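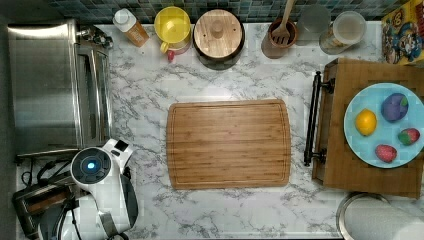

Fletine Pantry Labels, version 2

A dataset of 1,103 handwritten labels from Australian kitchen containers, transcribed exactly as written, including the one that says "flour??" and its neighbour, "not flour".

What's in it
labels.csv has one row per label: the text, the writing surface (masking tape, sticker, bare lid) and what the owner swore was inside.
disputes.csv covers the 391 labels where owner and contents disagreed. Bicarb and cornflour account for most of the trouble.

Fields worth a warning
use_by is free text. Values include "soon", "Easter" and a phone number. Please don't parse it as a date and then open an issue about it.
spelling_original keeps every version of "cumin" we were given. There are more than you'd like.

Changes since version 1
Removed 102 duplicates, nearly all of them "rice".
Merged the Zurkari submissions, which arrived as one very long spreadsheet cell.
The colour column is now spelt colour. Scripts expecting the other spelling will fall over.

Known gaps
Garages and caravans aren't covered. Freezer labels were attempted in August and abandoned on legibility grounds.

Licence
CC BY 4.0. Cite as Fletine Pantry Labels, Ketusau, v2.

Last updated 28 Sep 2026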